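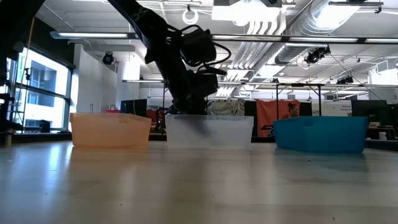
Unit 4: Reviewing a bin-to-bin picking kit

The product for this unit is the Nodar bench kit from Varisum. It is sold as a package: one arm, one gripper, a controller, the Prindine control software and a year of email support. The buyer supplies the table, the bins and the computer. We use it as our review case because it is a typical mid-range offer, and because the data sheet leaves several things open. A common first layout is three bins in a row, orange, white and blue, with the arm reaching down into the middle one. With the source in the middle, the arm has a short move to either side. Note how far the fingers go below the rim of the white bin. The data sheet gives reach to the wrist only, so finger length and wall height have to be worked out by the buyer.

What the offer includes

Arm and controller, tested together before shipping
Two-finger gripper with one spare set of fingertips
Prindine license for one computer
Setup guide (19 pages, read sections 1 to 3 before lab)
Email support, 12 months

What it does not include

Table clamps
Emergency stop extension cable
On-site training, quoted separately through Hamel, the regional dealer

Points to check in any kit of this type

Bin depth. Measure from the rim to the floor of the bin, then compare with the free length of the fingers. If the housing above the fingers meets the rim first, parts in the corners can't be reached.

Bin walls. Clear and frosted plastic can be hard for some depth cameras. Opaque walls are usually easier. Ask the seller which bins were used for the published pick rate.

Table surface. A glossy top throws back window light and faint copies of the bins. Try the kit at noon and again late in the day before you accept it.

Cables. Look at the loops at the wrist. They need slack for a full turn but shouldn't catch on a neighboring bin.

Cycle time. Varisum quotes 5 seconds for a pick and place. The quote doesn't say how full the bin was. A nearly empty bin is a separate test.

Written review

Write two pages. State who the buyer is, what parts they would move, and whether you would recommend the kit at the quoted terms. List every figure you took from the data sheet and mark which ones you checked yourself. Send drafts to Yannick Gaillard before the December break.

Reading for next time: setup guide, section 4, Changing the fingertips.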